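Home | About us | Sessions | Hire a box | Contact

About Jarine Play Kitchens

We're a small toy library in Otley, started by Nathalie Lévesque in a back bedroom with 9 boxes and a borrowed trolley. Now it's 76 boxes and proper shelving. Pretend cooking is what we do – pans, plates, play food, little appliances. No dolls, no train sets, sorry, people do ask.

Nurseries, childminders, grandparents, anyone really. You borrow a box for a month, bring it back, take another. There are over 900 pieces in the library and every one gets washed and looked over before it goes out again.

What's in a box

Depends on the box! Breakfast, picnic, bakery, market stall etc. The Kennedy box is the one that's always out. Plenty to cook with, plenty to cook, and a toaster oven with a door and two knobs. Older ones like the measuring cup, toddlers mostly want the colander (hat).
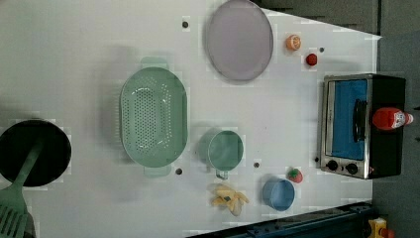 Toaster oven, ketchup, colander and a bit of fruit, laid out on the table.

We try to keep the colours soft and the food bright, so small hands can find the tomato in a hurry. Noémie Lapointe picks all the food. She is fussy about it. Fruit has to look like fruit, and if a banana could be mistaken for a boomerang it dosen't get in.

Checking and tidying

Boxes come back in all sorts of states. Everything gets spread out flat first, then ticked off against the card in the lid. Plates and pans wiped, food in the basin, fiddly bits with an old toothbrush. Missing a piece? Just tell us. We've had 33 strawberries go astray over the years and we've never charged for one. Cracked things come off the card and get replaced when we can find a match – or near enough.
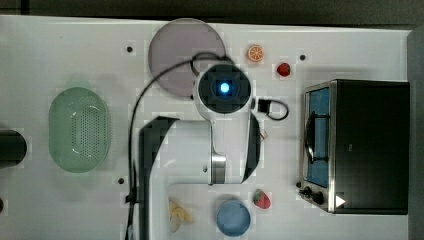
Pink plate, orange slice and strawberry on the white table.

Joining

Families pay once a year, nurseries by the term. Ask for the current price list when you get in touch, it changes in March. Collection is from the side door, mornings from 9. Ring the bell twice, we're usualy at the sink.

If you've a play kitchen going spare we'd like to hear from you, esp. pans and plates. Kiteck sets very welcome as we're short of spare parts for those. No electricals please, and nothing small enough to swallow.

Nathalie and Noémie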